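Cemar Support Portal
Ticket: Self-service kiosk, screen stays black after start
Product: Helia visitor software
Site: Te Moana, entrance hall
Opened: May 14, 2021
Status: Waiting for customer

Description of the problem

Good morning. Since this week our check-in kiosk does not show the Helia welcome page. When I switch on the power at the wall, I hear the fan, then comes one short beep, and after this the screen remains black. Touching it does nothing. In the admin page the kiosk is listed as online, which I do not understand. Visitors now sign a paper book at the desk.

In April we had the update of Helia and it worked well after that, so I am not sure if the update is connected.

What I tried already:
Power off at the wall, waiting two minutes, power on. Same result.
Another network cable. Same result.
Restart command from the admin page. It says "command delivered", but the screen is still black. 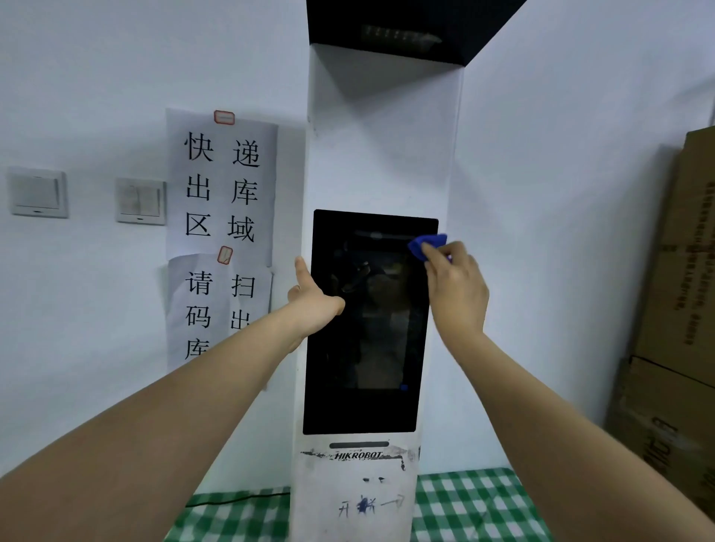 Thank you for the clear report. If the admin page shows the kiosk online, the computer is running and Helia has started, so I would look at the display settings first. Please open Devices, then Display, and send us the values for "Sleep after" and "Wake delay". Please also tell us if the night schedule is on.

Reply from customer

Thank you for the quick answer. The values are:
Sleep after: 800 (seconds, I suppose)
Wake delay: 2000 (here I don't know the unit)
Night schedule: on, from 18:00 to 07:00

I also found that the time zone of the device is wrong. It is set to UTC, and our other settings are in local time. Could it be that the kiosk believes it is night when we are open? I did not change this myself. Perhaps it was reset with the update.

Before I change anything I would like your confirmation. The last time I changed a setting on my own, the badge printer from Trornis lost its connection and it took a whole afternoon to bring it back. 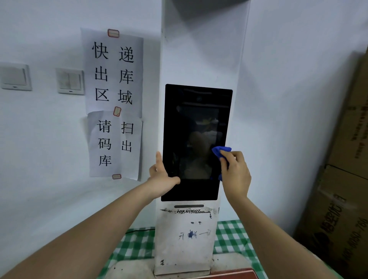
Attachment 2: kiosk with display off, during cleaning of the screen

Reply from support

Yes, the time zone is very likely the cause. With UTC the night schedule falls in your working day. The wake delay is in milliseconds and can stay as it is. Please set the time zone to Pacific/Auckland, save, and restart from the admin page. The printer settings are on a different page and will not be touched.

Reply from customer

I changed the time zone and restarted. The welcome page came back after the second restart, the first one had no effect. I printed one test badge and it was fine.

I have one more question. Will the next update reset the time zone again? If yes, I would like to write it in our checklist. Please keep the ticket open until Monday, so I can see if the screen also wakes up by itself in the morning.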